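Sorting the lost things at the swimming hall, a small thread (1)
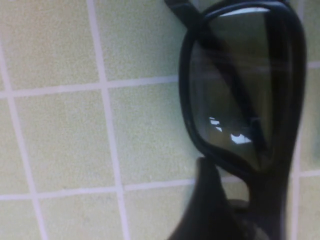

Plercombe Swimming Club, Lost and Found Team

Every September we empty the lost and found cupboard. This year it is my turn, so I will write here what I learn, for the next person who gets the key. (2)

Black sunglasses are the most difficult item. Everybody has a pair and everybody describes them the same way: "they are black." Please tell us also where you sat and which week you lost them. It helps very much. (3)

The green tiles are older than the club, I was told. I like this color. A member from Skultasov wrote to me that her grandmother's kitchen had the same one, and now I think of soup each time I come in. (4)

How I sort: glasses first, then goggles, then keys, then everything made of cloth. Cloth is last because it takes the most time and the smell is not so nice. (5)

Sunglasses do not go in the big box anymore. Last year I put them under the towels and two pairs came out with scratches. Now each pair gets its own paper envelope with the month written on it. (6)

For cleaning I use lukewarm water, one drop of dish soap and a soft cloth. No paper towels, please. My optician in Prurkach was quite strict with me about this. (7)

If the small screws are loose, I tighten them a little before I close the envelope. I have a tiny screwdriver from an old sewing machine set and it fits almost every pair. (8)

Somebody asked if we can post a picture of every item. We tried it one time. We received many messages from people who "maybe" lost something, and the real owners did not write at all. So only a few pictures from now on. (9)

We keep glasses for 30 days after the sorting. Keys we keep longer. Locker key 2984 is still missing, by the way. If it is in your swimming bag, please bring it back, we will not be angry. (10)

After the 30 days the glasses go to the Matsuda shop next to the bus stop. They have a collection box by the door and they take prescription lenses too. (11)

You can come to the front desk until 3 in the afternoon. Tell them the color, the shape and the month. If you are not sure about the month, come anyway and we will look together. (12)

Tomorrow I start with the goggles. I am a little afraid of the goggles. (13)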